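4.2 視点姿勢の摂動に対する把持前姿勢推定の頑健性

前節では、カメラのロール角をほぼ水平に保った条件で各手法を比較した。本節では、ロール角を大きく変化させたレンダリング画像に対し、把持前姿勢(pre-grasp pose)の推定精度がどの程度維持されるかを調べる。移動台車や可動式の支柱にカメラを搭載する場合、画像の上下方向と重力方向は一般に一致しない。既存の学習データの多くは両者の一致を暗黙に仮定しており、この仮定が崩れたときの挙動は十分に報告されていない。

4.2.1 データ生成

評価用シーンはシミュレータClonavero上で構築した。室内環境は居室を模したもので、壁、窓、家具および日用品の三次元モデルを含む。対象物体には直方体の箱を選んだ。箱は面の法線が明確で正解姿勢を一意に定義しやすい反面、印刷面の模様が強い特徴となるため、推定器が幾何形状ではなく印刷の向きに依存しているかどうかを検証する目的に適する。ロボットアームのモデルは全条件で共通とし、グリッパは開いた状態に固定した。

シーン数は53とし、各シーンについて8方向の視点を設定した。視点ごとにロール角を一様分布から標本化し、これを100回繰り返した。光源の位置と強度は視点間で変更していない。窓の外からの光を含むシーンでは、白色の壁面とアーム外装の輝度が近接し、輪郭の抽出が困難になる場合がある。この影響を分離するため、壁面の反射率は事前に固定した。アームの一部が画像の外に出る視点も除外せず、そのまま評価に含めた。

4.2.2 推定手法

提案手法Vumimardは、入力画像から重力方向を推定する枝と、対象物体の面を分割する枝とからなる。二つの枝は初段の特徴抽出器を共有する。重力方向の推定値は特徴マップの回転補正に用いられ、補正後の特徴から把持前姿勢が回帰される。損失関数は次の和で与えた。

L = L_pose + λ L_grav + μ L_seg

ここでL_poseは並進誤差と回転誤差の重み付き和、L_gravは推定重力方向と真値のなす角の余弦に基づく項、L_segは画素単位の交差エントロピーである。λおよびμは検証用データ上で決定し、以降の実験では変更しなかった。

比較対象は3手法とした。第一は回転補正を行わない基準モデル、第二は学習時に画像回転によるデータ拡張のみを施したモデル、第三はClukesarの姿勢回帰器を本データで再学習したモデルである。特徴抽出器の構造と学習の反復回数は全手法で揃えた。学習用シーンと評価用シーンの間で、家具の配置および対象物体は重複しない。

4.2.3 評価指標

推定された把持前姿勢と正解姿勢の差を、並進成分と回転成分に分けて評価した。回転成分については、対象物体の対称性を考慮し、等価な姿勢のうち誤差が最小となるものを採用した。これに加え、推定姿勢を用いた場合にグリッパの指と対象物体のメッシュが干渉するかどうかを幾何的に判定し、干渉の有無を補助指標とした。なお、この判定は静的なものであり、接近動作の途中における接触は考慮していない。

4.2.4 結果と考察

基準モデルでは、ロール角の増加に伴って回転誤差が単調に増大した。データ拡張のみのモデルはこの傾向を緩和したが、ロール角が小さい領域では基準モデルよりも並進誤差が大きかった。モデル容量が回転の吸収に割かれた結果と解釈できる。Clukesarに基づくモデルは平均的な誤差こそ小さいものの、対象物体の背後に平行な線状構造が多いシーンで外れ値を生じた。ブラインドや鎧戸の羽板が物体の稜線として誤って対応付けられる事例が、その大半を占めた。

Vumimardでは、全ロール角域にわたり回転誤差の変動が小さく、干渉と判定された姿勢の割合も4手法中で最小であった。図4に示す視点はロール角が大きい条件に属し、壁、窓、家具がいずれも急な角度で写る。対象の箱の前面には大きな赤い文字が斜めに現れるが、同視点での推定結果は印刷の向きに引きずられず、箱の面法線に沿った接近方向を与えた。印刷面を単色に置き換えた追加条件でも推定値の変化はわずかであり、提案手法が主として幾何的な手がかりを利用していることを支持する。

一方、重力方向の推定そのものが失敗した視点では、回転補正が誤差をかえって拡大した。該当する視点は、画像の大部分をアームまたは一様な壁面が占めるものに集中していた。Jääskeläinenデータセットで事前学習した特徴抽出器に置き換えると失敗例は減少したが、解消には至らなかった。重力方向の信頼度を同時に出力し、信頼度が低い場合に補正を抑制する構成が考えられるが、その検討は今後の課題とする。また、本節の結果はすべてレンダリング画像に対するものであり、実機画像における有効性は別途検証を要する。

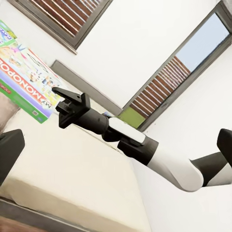 図4 大きなロール角を与えた評価用視点のレンダリング例。開いた状態のグリッパと対象の箱(My Monopoly)。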